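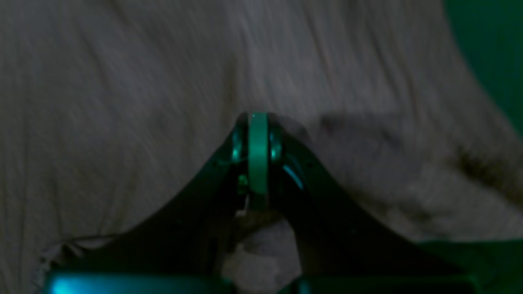

Teleop demos for cloth flattening, policy just hovers over the wrinkles

Posted in Manipulation > Learning from demonstration

tealeaf_86

Hi all, first post on here so sorry if wrong section.

Trying to teach an arm to flatten a crumpled gray sheet. Push down near a crease, drag outward, lift, go again. Recorded 200 demos by remote control (leader arm on my side of the bench, follower over the cloth, I watch the wrist camera feed on a monitor). Trained overnight, ran it Friday. It moves to the cloth fine. Nice smooth approach. Then it stops a bit above the fabric and sort of hovers. Sometimes it makes the drag motion in the air. Once in a while it touches and then it's pretty good, which is the frustrating part.

Setup, in case it matters:
- arm is a Serton, the small one
- wrist cam only, no overhead
- gripper takes up most of the lower half of the picture, cloth fills the top
- recording with Plistel, default settings, 10 frames a second
- loss curve looks fine, goes down, stays down

Things I tried already: longer training, no change. Smaller learning rate, no change. Different starting pose for the arm, worse. Brighter lamp, maybe slightly better? could be luck.

Do I need more demos or is something wrong with the ones I have? I can do another 300 but it takes me two evenings and my wrist hurts. Also wondering if I should give up on remote control and push the arm around by hand instead. A friend's lab does it that way and says it's way easier for anything with contact.

Thanks in advance

Edit: forgot to say, same cloth every time, I just scrunch it up again between demos.

3 replies, sorted by votes

gantry_goblin

Don't record more yet. Go watch 10 of the ones you've got, start to finish, at normal speed. Bet you'll see yourself pausing right above the cloth.

Everybody does this on contact tasks with remote control. You can't feel the table so you come down, slow up, squint at the monitor, creep, creep, touch. Then you drag. At 10 frames a second a two second pause is 20 near identical frames with the action "stay put". The policy sees cloth at that height, the most common thing you ever did there was nothing, so it does nothing. It's copying you pretty well tbh.

Fixes, in the order I'd do them:

Trim the pauses. Plistel has an idle filter under the export menu, off by default. Turn it on, set the threshold low, and check a few by eye after because it can eat the start of a slow drag. Retrain on the same 200 before you touch anything else. Costs you one night.

Next, your depth cue. Wrist camera looking down at wrinkled gray fabric is a hard picture to judge height from. Creases look like creases from anywhere. Best cue you have is the shadow the tool throws on the cloth, it closes up as you get near. So your lamp thing probably wasn't luck. One lamp, low, off to the side, clamp it so it can't move. Then don't change it between recording and running!! I lost most of June to a window blind.

Also feed it the joint positions along with the image, if you aren't. Table height doesn't change, so the arm knows roughly where the table is even when the camera doesn't. Some people leave them out on purpose so the policy has to use its eyes, fine for picking stuff up, bad idea here imo.

If you still have to record more after that: practice the approach until you can do it in one motion. Come down like you mean it. If you botch one, throw it out. And do some where you start already touching, and some where you start too high on purpose and correct. Only ever starting from the same pose gives it nothing to go on when it drifts.

One more thing, scrunching. If you always scrunch the same way you get the same ridges running the same direction. Grab it from a different corner, flip it, drop it from higher. Mine only knew how to drag left for weeks becuase that's where my folds always ended up.

servo_soup

just get more data. 200 is nothing for cloth. I used 300 for opening a drawer and that was barely ok

also try Serkell, their trainer is better than whatever Plistel ships

quietbearing

Agree with the pause thing above, so only answering the by hand part, which got skipped.

Moving the arm by hand is easier for contact, your friend is right. You feel the cloth, you feel when you're pressing too hard, no hovering. I did a wiping task both ways and by hand took me less than half the evening. But some catches.

Your hands get in the shot. With a wrist camera this can be ok if you hold the arm farther up, behind the camera. Look at the footage from one demo before you do a whole batch. If fingers show up in the image at the moment of contact, the policy will happily learn that fingers mean push. Then no fingers at run time and you're back to hovering.

Second, what gets recorded. With remote control you save where the leader was told to go, and on a press that's a little below the surface, and that gap is what makes the follower push. By hand you only save where the arm really was, so exactly at the surface. Play that back and it skims with no pressure. You have to add some offset downward yourself, or use force if your arm reports it. The Serton small one doesn't I think? check.

What I ended up doing was replay. Guide by hand, hands off, put the cloth back close to how it was, replay the path with the offset added and record THAT as the demo. Clean images, real commands. The cloth never goes back exactly the same though so it works for the first drag and gets worse for the second. For short demos, one drag each, good enough.

There's a write up of the offset trick on the Mihăilă wiki, the page on compliant arms, scroll way down past the calibration stuff. Numbers there are for a bigger arm so start a lot smaller.

For your case I'd stay with remote control, trim, retrain, see. And prop your elbow on something, my wrist problem was all elbow.

tealeaf_86 (original poster)

Ok watched 10 like goblin said. Embarassing. I stop above the cloth in every single one, and in one of them I think I went to get a drink. Idle filter is on now, lamp clamped low on the side, joint positions were NOT going in, there's a checkbox. Retraining tonight on the same 200. Will try the drop it from higher thing on the next batch either way.

Serton small one doesn't report force, checked the manual.

quietbearing

Leave the offset alone then until you've seen the retrained one run. One change at a time or you won't know which did it. Well, you already made three, but still.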